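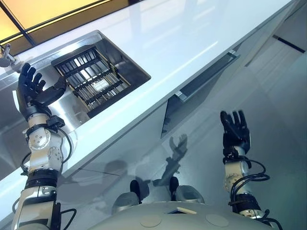 Sink position, both hands raised. Rack in the basin.

Prerumus kitchen work, Monti building
Notebook entry, March
Entry opened 9.40 am

Purpose of entry

This entry records the state of the dishwashing work at the Monti staff kitchen and the changes to kitchen duties that have followed from it. Technical settings are kept in the Prerumus settings log and are repeated only where they affect the people on shift.

The kitchen is run by Flultotus under its service agreement for the Wiltano site. There are 14 kitchen staff on the roster. All of them have now worked at least one shift with the robot in operation. Two have asked to be rostered away from it for the present, and this has been done without further discussion, as agreed with staff before the start.

Work covered

The tasks assigned to the robot remain the same as in the previous entry: moving plates between the sink rack and the dishwasher, in either direction, and turning the tap on and off. Glasses, knives and anything chipped stay with staff. Pots stay with staff as well. The request to add bowls has been noted and will be considered after the plate work has settled.

Sink side

The position of the rack in the basin matters more than was expected. Staff have always moved it to suit the job, pushing it along when filling a jug and taking it out altogether for large trays. The robot's reach is planned from one rack position. When the rack has been moved, the hand pauses over it and a person is called. Most of the calls logged on the morning shift had this cause.

Two answers were discussed. The first was a fixed rack. Staff objected, and the objection is a fair one: the sink is used by people for most of the day and a fixed rack would be in their way for all of it. The second was to have the robot find the rack before each move. This is slower. It was adopted on the grounds that the delay falls on the machine and the people keep their sink.

Left hand, tap: the approach is still too low on some attempts. Raise the approach height and repeat. Check the cable loops on the forearm before each session, as the outer loop passes close to the front edge of the counter when the arm is lifted. Add this to the start-up sheet.

The counter surface is glossy and so is the cabinet front, and both give reflections. One false stop was put down to a reflection of the hand in the cabinet face. Matt film was suggested for the lower cabinet. No decision has been made. The cleaners would need to be asked first whether film can be kept clean with their present products.

Dishwasher side

Plates standing close together in the upper rack remain the difficult case. The fingers must go into the gap between one plate and the next, and when the gap is narrow the neighbouring plate is touched. Staff were asked to leave a wider gap when they load. On the first shifts they did so, at the price of running more loads, and the shift lead quite properly raised the cost of this. Current instruction: staff load as they always have. The robot is to attempt only the plates it can reach cleanly and leave the remainder.

This instruction has not been well understood, and the wording on the wall sheet should be changed. The present sheet says that the robot "completes the rack". It does not. A person coming on shift and reading that line will assume that a rack with plates left in it is a fault and will report it, and several people have.

Revised wording, for approval:
The robot unloads the plates it can reach. Staff unload the rest. A part-full rack is normal.

The lowered door is a trip hazard for anyone walking past the island from the window end. It was a hazard before the robot. The difference is that the door now stays down for longer. A floor line has been marked and staff are asked to go round by the other side while the door is open.

Duties and time

Under the earlier roster, one person was held at the sink for the 60 minutes after lunch service. That hour has been kept on the roster in full. It is now described as "sink and attendance", and the person does the pots and glasses while keeping an eye on the robot. Flultotus has confirmed in writing to staff that no hours will be withdrawn during the trial period.

The attendance part of the duty has proved harder to describe than the washing part. Three points came out of the shift notes.

Staff are interrupted at moments they do not choose. A person with both hands in a pot of hot water must stop, dry off and go to the panel. The call tone was set by the project team in a quiet room and is sharp in the kitchen. It has been replaced with a lower one, and the robot will now wait before sounding a second time.

Staff do not wish to be held responsible for a breakage by the robot. The breakage book had one column. It now has two, and the second does not ask for a name.

Some of the people who liked the sink hour liked it for being quiet. It gave them a part of the day with no customers and no orders. One note asked whether the hour could be given back on some shifts with the robot switched off. The project team had not thought of this. It has been allowed on a trial basis, and the sessions without the robot will also serve as a comparison.

Call log

The call log holds 118 entries since the last review. They have been read through in full by two members of the team and sorted by cause. Rack moved, plates too close, and tap missed are the three largest groups, in that order. A smaller group has no clear cause. These entries mostly say "stopped" and nothing else, which reflects the form more than the people filling it in. The form asks for a fault code that staff have no means of knowing. Replace the code box with a plain line: What was it doing when it stopped?

Every plate moved to the shelf continues to be checked by a person. The rate of checking stays at 100 per cent until the breakage book and the call log have both been reviewed. A proposal to reduce it was withdrawn. 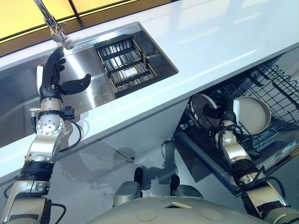
Nives Fiore has written beside the draft of this section that the entry speaks of attendance as though it were a lighter duty, and she does not agree that it is. "I used to finish the hour tired in the arms," she writes. "Now I finish it tired from listening. I would not say it is worse, but it should be paid and planned as work, and there should be a second person trained who can take over halfway." She adds that new starters are being taught the panel before they are taught the kitchen, and asks that the order be reversed.

Both points are accepted. The training order was set for the convenience of the project team, whose sessions are held in the mornings. New starters will now complete their ordinary kitchen induction first and will not attend the robot until the shift lead is satisfied. On the matter of a second trained person, the roster allows for this on most shifts and not on the early one. The shift lead has been asked what would be needed there.

Her remark on pay has been passed to Flultotus, as it is outside what the project can settle. A reply will be copied into this book when received.

Matters carried forward

Approach height for the left hand at the tap. Repeat at the higher setting with the rack in three different places.

Start-up sheet: add forearm cable check, both arms.

Wall sheet: new wording on part-full racks, once approved. Remove the old sheet from the inside of the pantry door as well, where a second copy was found.

Ask the cleaners about film on the cabinet front.

Call form: new line in place of the code box. Print on the thicker stock, as the present forms go soft near the sink.

Stop button: staff have asked for one that can be pressed with an elbow. The existing button requires a finger and is awkward in wet gloves. This is to be treated as the first item for the next fitting session, ahead of the bowls.

Bowls: no work until the above is complete.

Entry closed 4.15 pm. Panel locked, dishwasher door closed, key returned to the shift lead.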